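About Jusside

Hi, I'm Anca, and I run Jusside, a small cooking school on the second floor of the old Drellport building. We teach people who think they can't cook how to get a decent dinner on the table. That's been the whole idea from the start, and I've never felt the need to dress it up.

I started out teaching soup. Only soup! I'd been laid off from an office job in January, my neighbor Tahmineh Akbari wanted to learn my grandmother's sour bean soup, and she brought her sister along, and then the sister brought her book club. By spring I was borrowing chairs from the dentist downstairs and buying dill by the armful.

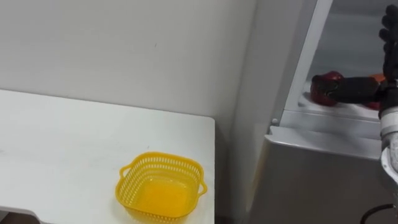 Braulio Aguirre wrote to us after his first evening that he had been living on toast and cereal since his divorce, and that he now makes a roast chicken every weekend and argues with his kids over the crispy bits. He also wanted it on record that our onion lesson is too long.

He may have a point about the onions. I do go on. But if you learn to cook an onion slowly, until it's soft and sweet and nearly falling apart, you've got the beginning of half the dinners you'll ever make, so the onion lesson stays.

What we teach

The beginner course is where most people start. You'll make stock, rice, a pot of beans, eggs a few ways, one good salad dressing and a fruit crumble that forgives almost anything. We keep the recipes short and we don't use fancy gear. If your knife at home is terrible, bring it in and we'll sharpen it while you chop with one of ours.

After that there's the Roman course (pasta, artichokes, a lot of grated cheese — it fills up fast), and a baking course that Sebastian Toma teaches.
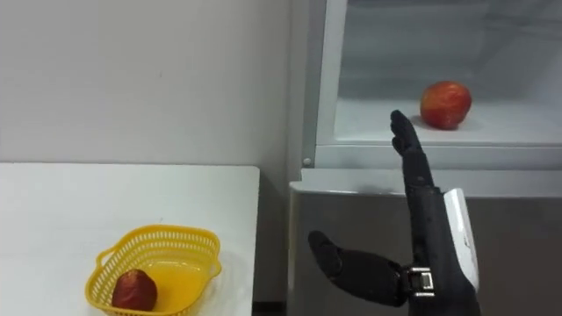
Who we are

There are 2 of us teaching, me and Sebastian. He baked bread on the night shift for years and still can't sleep past four in the morning, which is why his class has the early slot. Aurel Furtună handles bookings and will answer your email faster than I ever could.

I never went to cooking school myself, and I used to be shy about that. These days I think it helps. I remember burning rice. I remember being scared of fish, too, and I can still get a bit nervous with a whole one.

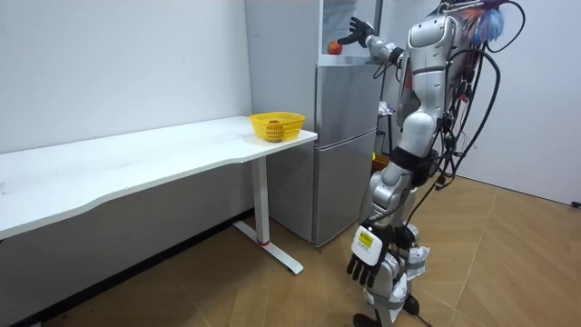
We do get asked a lot about kids. Anyone over ten can come with a grown-up, and they tend to be braver with spices than their parents are. Allergies are fine, just tell Aurel when you book so we can change the menu.
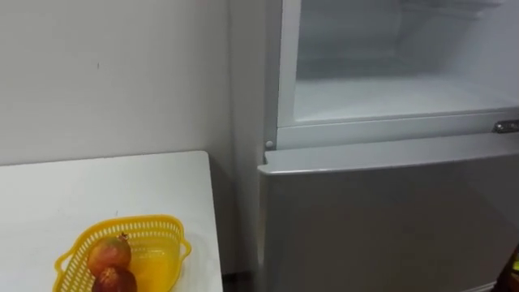 Finding us

We're in suite 702, Drellport, across from the Clirnus parking lot. The numbering makes no sense, so ignore the 7 and take the stairs up one flight. Ring the lower bell and come hungry — we sit down and eat everything at the end of class.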